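Grip Rules for Two-Handed Toy Sorting with Hand-Held Grippers
Operator practice sheet, Wosstead collection team
Revised July 2026

Applies to all operators recording pick-and-place work on soft surfaces. Akosua Darko maintains the sheet; send corrections to her before your next shift.

Before you start

1. Check both grippers by hand. Open and close each one fully, seven times. If a jaw sticks or a pivot clicks, tag the tool and take another.

2. Wipe the finger pads with a dry cloth. Pads that shed or peel go in the reject bin.

3. Pull the sheet flat at the corners. Small folds are fine – a ridge taller than a pad is not.

4. Lay out the objects so that at least one can be reached without moving another. Overlap between the rest is allowed and wanted. Do not arrange them in rows.

5. Place the target box on one side, open side up. Its position changes every 52 episodes.

During the episode

6. Approach from above at an even speed. Stop for a moment before closing.

7. Close on the outside of rigid parts. Openings and slots are not grip points unless the task card says so. Pads should meet the part on opposite faces, and both should touch before you lift.

8. For parts with a tab or handle, gripping across the full length is accepted if it fits between the pads. One pad goes on the body, the other on the end of the tab.

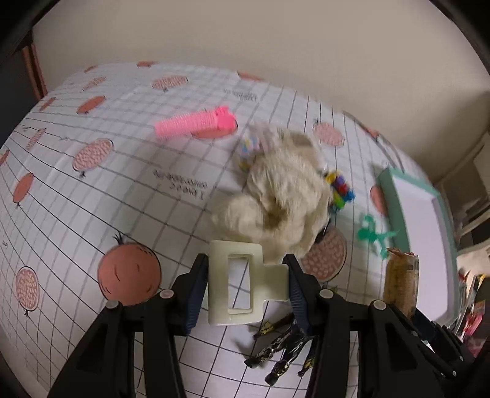

9. Keep the second gripper clear of the first. It may hold or steady another item, but the two tools must not touch. A collision ends the episode; mark it C in the log.

10. Plush and wrapped items deform. Use a slower close and accept the first stable grip. No regrasping in the air.

11. If an item drops outside the sheet, leave it there and end the episode.

After the episode

12. Return both tools to the start pose and hold still until the tone.

13. Enter the result in Silov. Use the codes only – free text goes in the notes column. Lucian Lungu reviews the notes on the April batch format, so keep the column order unchanged.

14. Retire a set of pads after up to 3,000 closes, or sooner if the ribs are worn smooth.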